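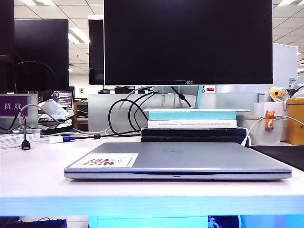 Boonsong Kamolrat

Opened 19/09/2021
Product: Kuteo (newsletter and mailing list tool)
Status: solved, sort of, see the end

Hi Kuteo people, and hi to anyone else who lands on this because their merge went weird. I'm going to keep adding to this ticket as I try stuff, so apologies for the length.

I run the mailing list for Meesuk, a little cooking club and supper series. We have 380 people on the list, and they get one email from me whenever the next menu is up. I moved us over from Adside last month and everything looked great until I sent the first real one. Out of 380, only 161 went out. The rest are sitting there marked "held" with no reason next to them. No bounce, no error, nothing in the log except the word held over and over.

What I tried first, in the order I tried it:

Logged out and back in. No change.

Hit Resend on the held ones. The button grays out for a second, then comes back, and they're all still held.

Sent a test to myself at two addresses, my own and the club one. Both showed up right away! So it can send, it just won't send to those folks.

Exported the held list and looked at it in a spreadsheet. I figured it would be all one email provider, but no, it's a total mix. Old members, new members, a couple of people who signed up the same night as people who got the email just fine. My sister is on the held list and her husband isn't, and they use the same provider.

Update: your support reply asked if I'd changed the sender name. Yes, I did — it was "Meesuk" on Adside and now it's "Meesuk Suppers." I put it back to plain "Meesuk" and resent to 5 held people to be safe. Still held, all of them.
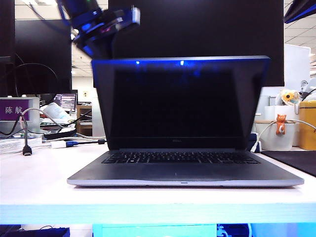
Next thing I went after was the import file, because that was the only piece left that I hadn't poked at. The Adside export has a column called "consent" and Kuteo asks you to match that up when you bring the list in. I matched it, I remember doing it, it even had the green check. But when I opened the raw file I saw that Adside uses two different words in that column. Some people say "yes" and some say "confirmed." I think the "confirmed" ones came from our old paper sign-up sheet that I typed in by hand back in November, and the "yes" ones came through the web form.

So I filtered by "confirmed" and guess what, it's the held list. Exactly the held list, right down to my poor sister.

How I fixed it, for whoever needs it:

Make a copy of the export and leave the original alone.
Find and replace in the consent column only, "confirmed" to "yes."
In Kuteo, go to Lists, then Import, and pick "Update existing contacts." Do not pick "Add new" or you'll get doubles (ask me how I know).
Wait for the count to refresh, then resend to held.

They all went out in a few minutes. I got three replies about the green curry before I'd even finished my tea, so I'm calling that delivered.

Couple of things I'd still like somebody to look at, please. The held status really needs a reason beside it, even just "consent not recognized." I spent a whole evening on this. Also, the green check on the import page should not be green if half the column is a word you don't understand.

Leaving this open for one more question. I also use Nirnino for the booking form, and it writes "Y" in that same column. Do I need to change that before I hook it up, or does Kuteo read "Y" as yes? I'd rather ask now than go through this again with the next menu.

Thanks a bunch,
Boonsong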